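# A Small Island Asks for a Chair

For 59 years the island of Skistosley has sent a letter to the Firkstead Fisheries Conference, and for 59 years the answer was polite and negative. The island has its own parliament and its own coast guard, but only 3 member governments recognize it as a state.

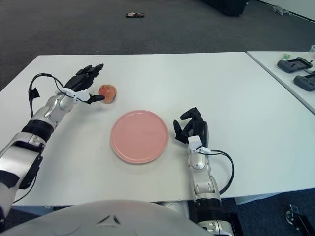 **Foreign Affairs Desk, Cerker Magazine** | Jul 27, 2008

In April the answer changed a little. Skistosley may now sit in the hall as a guest. It may speak, when the chairman permits, but it cannot vote on the catch limits that decide the income of 800 families.

I visited the harbor after the news. People were glad, but they were careful with their gladness. A net mender told me that a guest must leave when the host is tired.

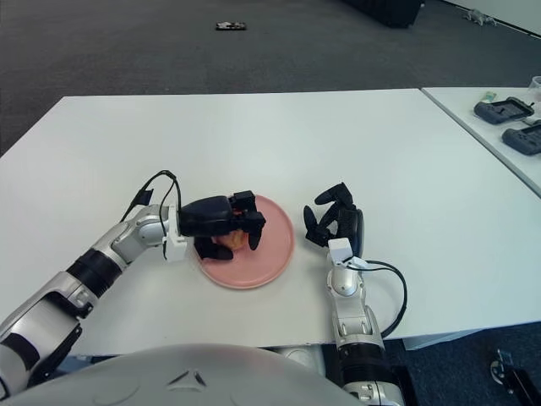
The larger neighbor across the strait calls the guest status a mistake and wants it to be reviewed every year. Its diplomats say that quotas are a technical matter and the islanders are already represented by others. In the harbor I heard a different opinion: whoever has a hand closed around the food on the plate, as in the picture here, will always find the sharing a technical matter. The foreign ministry in Hägglund has offered to prepare a compromise text, and 1,000 islanders have signed a petition which asks for a full vote.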